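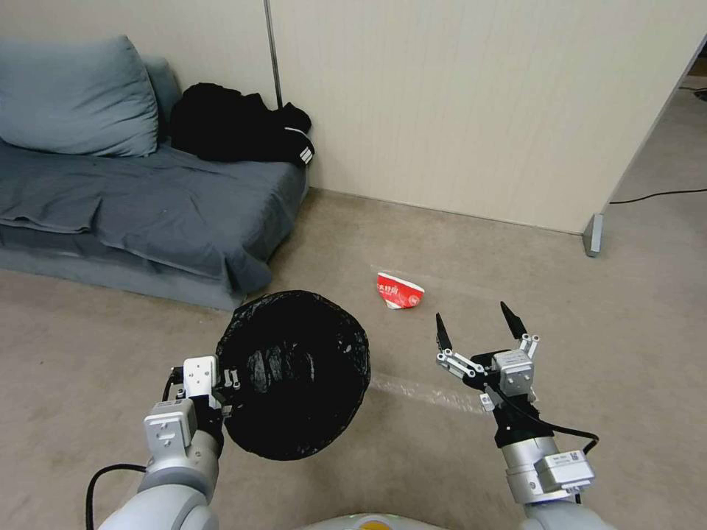 Let People Throw Things Away

Opinion > Home Life > Columns

My mother-in-law's house in Onavville has a drawer full of twist ties. I'm talking about a full-size kitchen drawer, the deep kind you'd keep pots in. Last August we were helping her get ready to move, and I picked up a fistful and said, "These can go, right?" You'd have thought I'd suggested drowning the cat.

I've been chewing on that drawer ever since, and here's where I've landed: we've made people feel so guilty about trash that they'd sooner live in it.

I know how that sounds! I recycle. I rinse the yogurt cups. I once drove 18 miles to drop off a dead printer (the place was closed, and yes, I drove it home again). But I look at my own garage and there's a box of phone chargers for phones I haven't owned in years, and I'm keeping them why? Because putting them in the garbage would make me a bad person. So they sit there, and I get to feel bad about them every time I go looking for the rake.

My neighbor Naveed Afridi thinks I'm dead wrong on this. He says the guilt is the only thing that ever slows anybody down, and if tossing stuff felt easy we'd all buy twice as much. Okay, maybe. He's a careful guy and he fixes his own toaster. But most of us aren't fixing the toaster, Naveed. Most of us are putting the toaster on a shelf in the basement next to the other toaster.

What I'd like is for the guilt to move up the line a bit. Feel bad in the store, when you're holding the thing! Feel bad at the checkout! Once it's broken and it's been yours for ten years, the damage is done, and storing it until your kids have to deal with it doesn't save one tree.

And towns could help. Drarkley has a pickup twice a year where you leave the weird stuff at the curb, paint and batteries and all, and they take it. We get a phone number that rings and rings. I'd pay some 300 dollars a year for what Drarkley has and I wouldn't complain once. (My wife says I'd complain.)

We got my mother-in-law down to one sandwich bag of twist ties, by the way. She's asked me twice where the rest went.

41 shares | 18 comments

Contact the Opinion Desk | Copyright Onavville Reader | Back to top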